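## 3. 절약 효과 추정의 문제

### 3.1 자기보고 자료의 한계

공동주택의 세탁 에너지 절감을 다룬 선행 연구는 대체로 거주자의 응답에 기댄다. Lornimton 조사가 대표적인 경우로, 1529가구에 평소 세탁 온도와 주당 세탁 횟수를 묻고 그 답을 그대로 전력 사용량으로 환산하였다. 우리는 이 환산 절차를 신뢰하기 어렵다고 본다. 응답자는 자신이 고른 온도를 기억하는 것이 아니라 고르고 싶었던 온도를 적었을 가능성이 있다. 실제로 같은 가구에 세탁 일지를 쓰게 한 Henare와 McKinnon의 후속 작업에서는 설문 응답과 일지의 기록이 일치한 가구가 절반에 미치지 못했다. 두 저자는 이 차이를 "계절 요인"으로 처리했으나, 조사 기간이 9주에 불과했다는 점을 생각하면 설득력이 약하다.
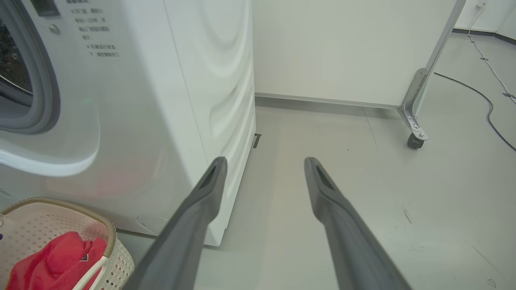

일지 자체도 문제가 없지 않다. 기록을 끝까지 제출한 가구는 처음부터 절약에 관심이 높았을 것이고, 중도에 그만둔 가구의 습관은 알 길이 없다. Gollside 단지의 자료를 다시 살펴보면 일지 제출률은 2월에 급격히 떨어졌다. 난방비 고지서가 나오는 시기와 겹친다는 설명이 제시된 바 있지만, 고지서와 일지 작성 사이에 어떤 관계가 있는지는 원문 어디에도 적혀 있지 않다. 이탈 가구를 평균값으로 채워 넣은 처리 방식 역시 결과를 저자들이 기대한 방향으로 밀어 줄 위험이 있다.

한편 Gauthier 모형은 세탁물의 양을 상수로 둔다. 계산은 간편해지지만 1인 가구와 다인 가구를 같은 식에 넣게 된다. 드럼을 반만 채워 두 번 돌리는 집과 가득 채워 한 번 돌리는 집의 차이가 모형 안에서는 사라진다. 물 사용량도 마찬가지여서, 헹굼을 추가하는 습관은 오차항에 묻힌다.

### 3.2 프로그램 명칭과 실제 선택

절약 캠페인은 거주자가 프로그램의 차이를 알고 고른다고 전제한다. 이 전제는 거의 검증되지 않았다. 프로그램 이름은 기종마다 다르고, '표준'이나 '절약' 같은 말이 뜻하는 온도와 시간도 제조사에 따라 달라진다. 다이얼 양쪽으로 프로그램 이름이 작은 글씨로 늘어선 조작부에서(그림 1) 사용자가 매번 전체를 읽고 비교한다고 가정하는 것은 무리이다. Gernholm 면접 조사의 참여자 13명 가운데 다수는 한두 가지 프로그램만 되풀이해 쓴다고 답했다. 표본이 작아 일반화할 수는 없으나, 적어도 '정보를 주면 선택이 바뀐다'는 주장을 뒷받침하는 결과는 아니다.

캠페인의 효과로 보고된 수치도 조심해서 읽어야 한다. 안내문을 받은 집단과 받지 않은 집단은 무작위로 나뉘지 않았고, 두 집단의 세탁기 사용 연수도 통제되지 않았다. 안내문을 받은 동이 더 최근에 지어졌다면 보고된 차이의 상당 부분은 기기 교체만으로 설명될 수 있다. 안내문이 실제로 읽혔는지를 확인한 연구는 우리가 검토한 범위에서 2편뿐이었다.
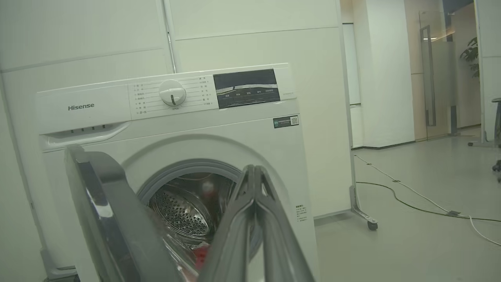 **그림 1.** 드럼세탁기 조작부. 중앙의 원형 다이얼 양쪽에 중국어 프로그램 명칭이 배열되어 있다.

### 3.3 재분석의 범위

이상의 이유로 본 연구는 설문 응답을 사용량으로 환산하지 않는다. 대신 세대별 계량 자료가 남아 있는 동만을 골라 캠페인 전후의 변화를 비교하였다. 세탁에 쓰인 전력을 따로 떼어 낼 수 없다는 약점은 그대로 남는다. 분리 추정 기법을 적용하자는 제안도 있었으나, 그 기법의 오차가 검증하려는 효과보다 클 수 있어 채택하지 않았다. 계량 주기가 서로 다른 동은 월 단위로 합산한 뒤 비교하였으며, 공실 기간이 포함된 세대는 분석에서 제외하였다.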